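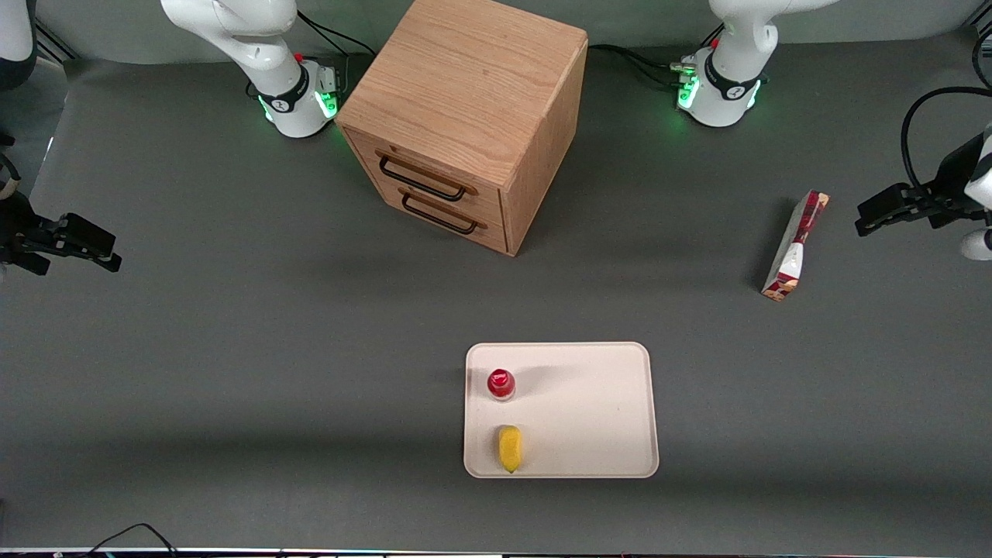

I lost most of last week to one fault, and I've had such a good time with it that I'm going to write the whole thing down.

The job is simple enough to say out loud. Two arms, one tray, a few bits of shopping, and a little cabinet with drawers that comes into it later. Pick things up, put things on the tray, don't squash anything. I've been calling the project Stonwood for so long that I've forgotten why. It had been running nicely since December, and then the right arm started letting go.

It didn't drop things straight away, that would have been easy! It would close on the packet, lift it, carry it most of the way and then just open, as calm as you like, as if I'd asked it to. No error on the screen, nothing in the log except a perfectly polite "open" that I hadn't sent. Then it would go a whole evening without doing it once.

My first thought was grip force. I'd turned it down for the soft packets, so I turned it back up, crushed some biscuits, and it still let go. Second thought was my own code, which is usually right. I read through the Renton scripts (my name for the bit that decides when to open and close) three times over and found two small mistakes, both real, neither of them the culprit. I fixed them anyway and felt very pleased for all of ten minutes.

So I did the boring thing and wrote a loop. Close, lift, carry, lower, open, and again, 600 times, with the time of every command saved. It let go early on 28 of them. And when I lined those up, they nearly all came when the wrist was turned well over to one side. I may have shouted. 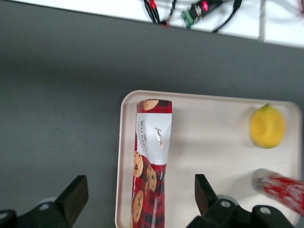
A fault that cares which way the wrist is pointing is very likely a cable, and it was. One of the signal wires for the gripper had worked itself almost out of its connector. In most positions it made contact perfectly well. Turn the wrist far enough and the slack went, the wire pulled, and the signal dropped out for a blink. The controller saw the line go low and read that as "open". There was my polite message!

The wire was a five minute job. The part that bothers me more is what the gripper did when it lost its signal. I had set it up so that silence meant open, because when I started I was worried about trapping a finger, and opening seemed the kinder choice. With a packet of biscuits, fine. With a full can held up over the edge of the table and my foot under it, less fine. I've now got it so that a missing signal means stop and hold where you are, and opening needs a proper command that has to stay steady for 20 milliseconds before anything moves. If the signal stays away for 500 milliseconds, both arms stop and wait for me to come and look.

I also went back over the stop button, seeing as I was in a safety mood. It halts both arms, as it should, but the grippers used to keep finishing whatever they'd been told to do. They don't any more.

Still to do: proper strain relief on both wrists, and a tidy of the wiring at the back, which I have been promising myself for months. I'd also like to run the long loop on the left arm, because it was wired up by the same person on the same afternoon, and that person was me.

If you've got a favourite way of holding cables on a wrist that turns a lot, please leave a comment. I've tried spiral wrap and didn't love it, it gets stiff just where you want it to bend.

Recent posts
Stonwood gets its second arm
Drawers are harder than they look
Moving the Guthrie notes to a new home
Why I gave up on the Zirnberg mount
Renton scripts: a small clear-out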